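Search this site Enter keywords Go

Getting the stink out of sports gear

25 July 2018
By Nele Reuter

Print this page | E-mail to a friend

Season starts in 4 weeks and the pads are still in the bag from last time. Get them out. Today.

Shoulder pads and shin guards: cool water, a squirt of dish soap, one cup white vinegar. Soak 18 minutes or so, rinse, hang in the shade. No dryer, the foam goes crumbly.
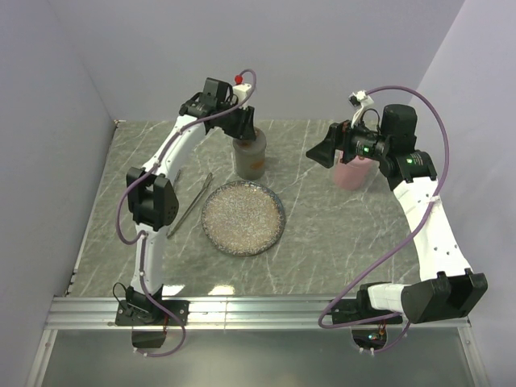 Cleats next. Knock the mud off first, outside please. Old toothbrush around the studs. Pull the insoles and wash them seperately. Stuff with newspaper, change it after 4 hours.

Helmets: damp cloth only, no bleach, no solvent. Check the chin strap snaps while your at it.

Jerseys inside out, cold wash, skip the fabric softener. It just traps the smell. Grass stains get the vinegar too, then a scrub.

Bag itself: turn it out, vacuum, baking soda overnight. Leave it unzipped between games.

Print | E-mail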